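6.3 Recording a demonstration by hand (folding)

Read section 6.2 first. You won't, but it has the charging instructions in it.

1. Switch on the Umix hand gripper and wait for the steady tone. A rising tone means it is pleased. A falling tone means go back to 6.2.

2. Choose "Soft items" from the task list and press Record.

3. Hold the gripper still for 5 seconds. It is finding out where it is, and deserves the courtesy.

4. Pick up, fold and put down each garment at half your usual speed. The robot will copy what you do, including the sighing pause before the fitted sheet.

5. Press Record again to stop. Forgetting this step is how we came to own a 26 minute demonstration of someone making tea.

Note: Pinch the cloth between the pads before you lift. Scooping from underneath looks clever and teaches very little.

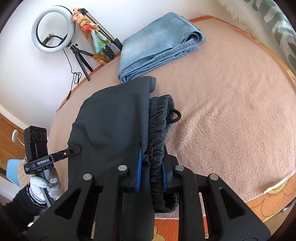
Trousers with a drawstring need extra care. Tuck the cord in before the last fold, or the robot will learn that cords are decorative.

6. Repeat until you have 17 good takes. Delete the bad ones the same day, while you still remember which they were.

CAUTION: Keep fingers clear of the pivots when the grip closes. The gripper can't tell a cuff from a thumb.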